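Pre-opening walk, festival night market and gold stalls
Torer Street lot and covered hall

Third walk of the week. Items in the order I walked them, comments after. OK = fine, FIX = before gates open, WATCH = check again tonight.

1. Main gate, width clear — OK. Flower arch moved back like we asked. Marigolds hanging low on the left side, tie them up.

2. Side gate by the Agbeko sweets stand — FIX. Chained. Has to be unlocked whenever public is inside, not "someone has the key."

3. Exit signs, covered hall — OK except rear door, bulb out. FIX.

4. Aisles — mostly OK. Jewelry row is tight. Two stalls have put stools out front for customers trying on bangles, and with a line at the counter you can't get a stroller past. Stools go inside the stall line. Told both, will look again at six.

5. Extinguishers — WATCH. Tags current on all the ones I saw. The one at the lamp table was behind a stack of cartons. Moved it myself.

6. Oil lamps and open flame — FIX. Lamps only on the metal trays, trays only on the stone ledge. Found a row set up on a cloth. Cloth is gone now but somebody will put it back, it looks nicer. Sand bucket at each end please.

7. Cooking area — OK. Gas bottles upright and strapped. Fryer at the end stall needs its lid within reach, it was under the table with the flour.

8. Power — FIX. Zirkel heater and two display cases on one strip in the jewelry row. Split them. Cable across the aisle by the coin counter needs a ramp, tape is not enuogh and it was already peeling.

9. Stage — OK. Steps solid, handrail added since last time. Dancers go on barefoot so sweep it before every set, there were staples near the front edge.

10. Prayer area — OK. Shoe racks are in the way of the door if the door is opened fully. Slide them down one bay. Fruit and rice offerings off the floor overnight, we had mice last August.

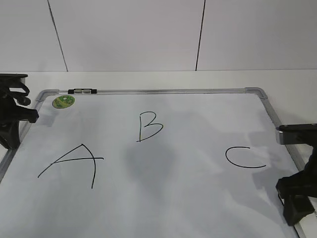 Checked and written up by Murray Robichaud
Wednesday, April 23, 2025
Second reader: Aba Appiah

11. Crowd count, hall — limit is 300, same as last year. Clickers on both doors. If the two numbers dont match go with the higher one. Whole site expected almost 3,000 over the evening, busiest right after sunset prayers when everyone heads for the gold counters at once.

12. Queue at gold counters — WATCH. Rope line runs along the wall, good. It needs to stop before the rear door. No more than 20 waiting inside, rest hold in the courtyard under the awning.

13. Cash and stock — not really my list but. Cases locked during the lamp lighting, when all the lights go down. Tiremska guards said they'd stand at each end of the row, get that confirmed.

14. First aid — OK. Table is next to the info desk. Burn gel there, more coming. Put the sign higher, nobody short of six feet will see it over a crowd.

15. Lost children point — OK. Same desk. Wristbands at the gate, pack of 50 is not going to last, get more.

16. Parking and drop-off — FIX. Fire lane had a delivery van in it at noon and a different one at two. Cones out now, somebody has to stand there.

17. Restrooms — OK. Floor mat curls at the ladies' entrance. Swap or remove.

18. Awning ropes — WATCH. Fine in calm weather. If the wind picks up, drop the east side first.

Comments from second reader (A.A.)

Item 2 — unlocked, chain taken off completely and in the office drawer.
Item 6 — agree. Would also keep lamps away from the paper lanterns at the stage, they hang lower than they look.
Item 8 — split done. Ramp borrowed from the school, comes at four.
Item 12 — families will want to stay together, so let a group in as a group even if it runs one or two over.
Item 16 — I can do the lane until seven. Need a relief after that.

Still open at time of writing: 3, 6 (sand), 8 (ramp), 16. Rewalk at six, start from the rear door.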